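Keeping a paper diary again

I stopped writing a diary when I was in college and for years I didn't miss it one bit. Then in December my aunt in Herkthorpe cleared out her spare room and mailed me a shoebox of my own stuff, and in it were two of the notebooks I used to fill on the bus. I sat down on the kitchen floor to have a quick look and got up an hour and a half later with a dead leg.

Most of it is terrible! Pages and pages about whether to get bangs. But there was also what I paid for a sandwich, and what the neighbor's dog was called, and the name of a café in Flidstead that I'd have sworn I had never set foot in. None of that is in my phone or my email. So I bought a fresh notebook and started again, and I've kept it up since, which for me is something of a record.

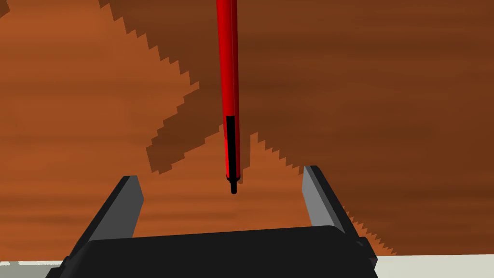
Page last changed: 22 April 2021

A few of you asked what I use. It's a Plimon notebook, the plain one with the gray cover, and I buy it at the stationery shop next to the post office. I tried a fancy one first, with prompts on every page ("What made your heart sing today?") and I couldn't stand it. Some days my heart doesn't sing, some days I wait in for the plumber. Lined paper, no dates printed on it, that's all I want. If the dates are printed then every day you skip sits there blank and stares at you, and I skip plenty.

I write in red for anything to do with money or appointments and in black for everything else. It's a habit left over from a job I had doing invoices, and it makes it much easier to find when I last had my eyes tested (too long ago, I looked it up and then I made the appointment, in red).

How much do I write? Very little. My rule is 20 minutes at most, and usually it's more like five, after supper, before I get too comfortable on the couch. I did go through a phase of aiming for 500 words a day – I had read somewhere that this was the proper amount – and I lasted nine days. By the end I was describing the weather in the morning and then again in the afternoon. These days if all I have is "Rain. Soup. Called Mom." then that's the entry and I close the book.

What I do try to put in is the small stuff. Prices, what was on the radio, what we ate, which shoes gave me a blister. The old notebooks taught me that. All the big feelings I wrote down at nineteen I could have guessed, but I could never have guessed that I once walked all the way home from the movies carrying a lamp.
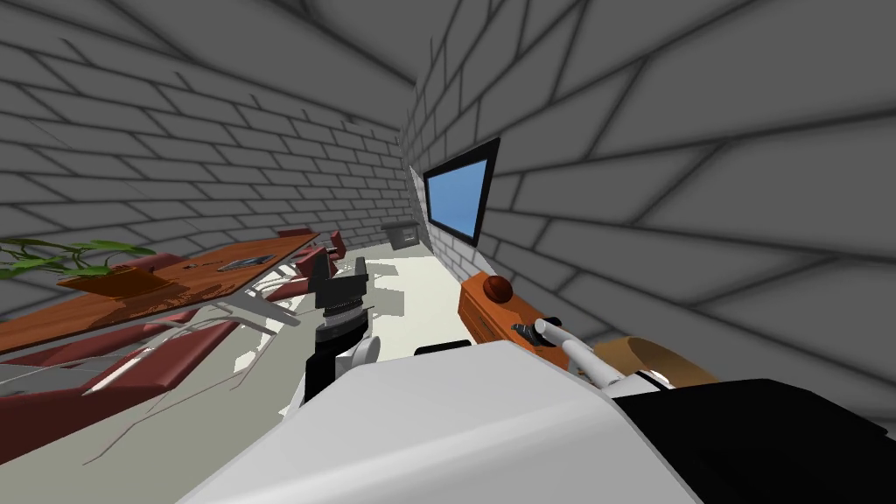

The other thing I've changed is where I keep it. It used to live in the nightstand, and I'd remember it just as I was falling asleep and think, oh well, tomorrow. Now it's on the shelf over the bread box with a pen stuck through the elastic, so I see it whenever I make toast. I make a lot of toast.

I also read back more than I used to. Once a month or so I go through the last few weeks with a cup of tea and put a little star next to anything I want to find again – recipes that worked, books people told me to read, the paint color for the hallway. Last time I found three separate entries in which I promised to defrost the freezer. It is still not defrosted.

Somebody emailed to ask if I worry about other people reading it. Not much, to be fair. My handwriting is a pretty good lock. When I was a teenager I had a code for names, all made out of fruit, and now I can't for the life of me work out who Plum was. Plum was clearly very important and we had a big fight over a sweater. If you're out there, Plum, I'm sorry, and I think I still have it.

I'm on the second notebook now and there are maybe a dozen pages left in it, so I'll be off to the stationery shop this week. They had the same one in dark green last time and I'm tempted, but then they won't match on the shelf. I'll let you know which way I go.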